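Ticket: celebrity gallery pages showing the wrong captions after the Zalell update
Print this page | E-mail this ticket

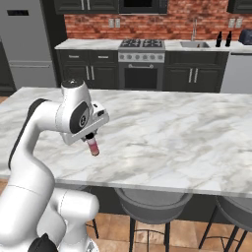

Opened by Angharad Harries, entertainment desk

Hi! So I run the celebrity couples section on Fladumon (the one with all the holiday snaps and the "are they or aren't they" posts) and something has gone badly sideways with our galleries. I updated the Zalell gallery plugin this morning, went to get a coffee, and came back to a reader e-mail asking why we were announcing an engagement under a photo of a singer and her brother. Her brother! You can imagine how fast I sat down.

The captions have all slid along by one. Photo 2 has the caption for photo 3, photo 3 has the one for photo 4 and so on, and the last photo in every set gets nothing at all. It's every gallery with an embedded social post in it. The ones that are just plain photos look fine to me.

I've cleared my own browser cache, tried it on my phone and tried it logged out. Same every time. I've pulled the Quiroga breakup gallery off the front page for now, as the captions there were the sort of thing a publicist calls you about.

Log, 10:40 a.m.

Rolled the plugin back to the old version on our test copy of the site. Captions still wrong! I really thought that would do it. Either the update changed something in the saved galleries themselves or I've rolled back the wrong thing, which I wouldn't rule out.

Log, 11:15 a.m.

Okay, a bit of progress. I opened one of the broken galleries in the editor and the captions are in the right order in there. It's only on the live page that they go funny. I hit save without changing anything, reloaded, and the live page was still wrong. Then I took the embedded post out, saved, and everything lined up perfectly. Put the embed back in and it was wrong again. So it's the embed, I'm pretty sure, and the plugin has stopped counting it as a slide.

I ran the gallery report and we have 1,036 of these with embeds in them. I am not doing those by hand, please don't ask me to.

Reply from Orysia Skoryk, site support

Hi Angharad, I can see it on my end too, thanks for doing so much of the legwork. You're right about the embed. The new version matches captions to slides by position, and it skips anything that isn't an uploaded picture when it numbers the slides, but the caption list still has an entry for the embed. Everything after the embed gets pushed along.

Your rollback didn't help because the page cache sits with Futden and it was still handing out the pages built by the new version. Could you try this on the test copy, in this order:

Roll back the plugin.
Go into the Futden panel and purge everything, not just the front page.
Open a gallery logged out and check the captions past the embed.

If that holds I'll do the same on the live site.

Log, 12:05 p.m.

Did all that and yes!! Captions are right. I checked 7 galleries, including the awards red carpet one, which has two embeds and was the worst of the lot (it had a very sweet anniversary message sitting under a couple who split up in February). All good on the test copy.

One thing, the purge button spun for ages and I clicked it again like an idiot. Did I break anything?

Reply from Orysia Skoryk, site support

No, it just queues a second purge. I've rolled back and purged live now. Please leave automatic updates switched off for the gallery plugin until I tell you otherwise, and I've sent the plugin people a copy of your awards gallery so they can reproduce it.

Log, 1:30 p.m.

Live site looks right on my laptop and on my phone. The Quiroga gallery is back on the front page with its own captions, and I've written to the reader who spotted the engagement thing to say thank you. We've put a correction at the bottom of that page as well.

Small leftover: the thumbnails in the "more couples" strip under each gallery are still showing the old crop, so half of them are chopped off at the forehead. Is that the same problem or should I open a new ticket?

Reply from Orysia Skoryk, site support

New ticket for the thumbnails please, they're built by a different part of the site. I'm keeping this one open until the plugin people send a fix.

Print this page | E-mail this ticket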